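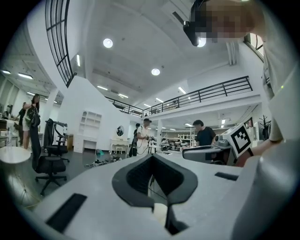 Reading time: 2 min

How to Submit a Self-Taped Audition to Skarnico Casting

Skarnico Casting accepts self-taped auditions for supporting and day-player roles in film and television. The steps that follow apply to all performers, with or without an agent. Tapes for voice-only roles are handled under a separate procedure.

Before You Record

Read the full breakdown for the role, including the shooting dates. Performers who are unavailable on any listed date should write to the office before taping. Scenes are sent as a PDF and must be performed as written. Small slips in wording are acceptable; added lines are not.

Arrange for a reader. The reader should stand close to the lens, remain out of view and speak more quietly than the performer.

Recording the Scenes

1. Set the camera at eye level in landscape position, against a plain wall.
2. Show the performer from the chest up.
3. Record no more than 2 takes of each scene. If both are sent, they should differ clearly in approach.
4. Look slightly to one side of the lens when addressing the other character.

Costumes and props are not required. A phone may be held if the scene calls for one.

Recording the Slate

The slate is a separate clip. State your name, height, current city and agent, if any. Finish with a full-length view, held for 3 seconds. For the feature Ranjbar, performers are also asked to name the languages they speak comfortably.

Naming and Sending Files

Name each file with the surname, the role and the scene number, in that order. Upload all clips through the Pinico portal in a single submission. Links that expire or require a password will not be opened.

The portal closes at noon on Wednesday. Late tapes are considered only with the written agreement of Mehrangiz Vahidi, Head of Casting.

After Submission

An automatic receipt is sent to the address on the account. Callbacks are arranged by Ulises Zapata and are held in person during February. Performers who are not called back will not receive individual notes.

Questions about a breakdown should be sent through the portal's message page, with the role title in the subject line.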